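Small Robots Should Learn in Messy Kitchens

Pao-chu Man

When people hear that I build a gripper at home, they ask what it will do. They expect a big answer. I say it should pick up a spoon and put it back, and usually they look a little disappointed. I want to defend the spoon.

I joined the shared workshop in Pudbridge in October, with almost no knowledge of mechanics. My first gripper, which I named Haruna, had two fingers cut from an old ruler and a motor that complained all the time. It could hold a sponge. For 14 evenings I tried to make it hold a teaspoon, and on the last of them I gave up and bought better screws.

The others in the workshop were kind, but many of them believe that a robot must be tested on a clean white bench, with one wooden cube in the centre. I did this too. Haruna picked up the cube 70 times without a mistake and I was very proud. Then I tried it at home, and it failed at the first cup. 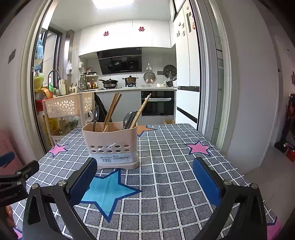
My opinion is that the kitchen table is the honest test, and that home builders should go to it much earlier than they do. A bench hides the problems. On a table there is a cloth with a pattern, maybe big stars in pink and light blue, and a program that searches for objects by colour may take a star for a thing to grab. Chopsticks lean in a cutlery holder in different directions, next to a ladle, and to take only one of them the fingers must come in at the right angle. Textured pads on the fingers are a help, I think, but they do not choose the angle for you.

Some members say this is too early, that a beginner needs success first or she will stop. I understand it. I nearly stopped myself. But success with a cube taught me to like cubes, and I changed my design in the wrong direction for two months. I made the fingers wider and wider, and when I came back to chopsticks they were useless.

There is also the matter of money. The Claso kit that was recommended to me costs 457 dollars, and half of that price is the bench, the lamp and the cubes. My second gripper, Kivden, cost much less, and I practise with what is already in the drawer.

I do not say that benches are bad. For checking a motor I still use one. I only ask that the workshop keeps one shelf with ordinary dishes, and that a new member is allowed to fail with them in the first week.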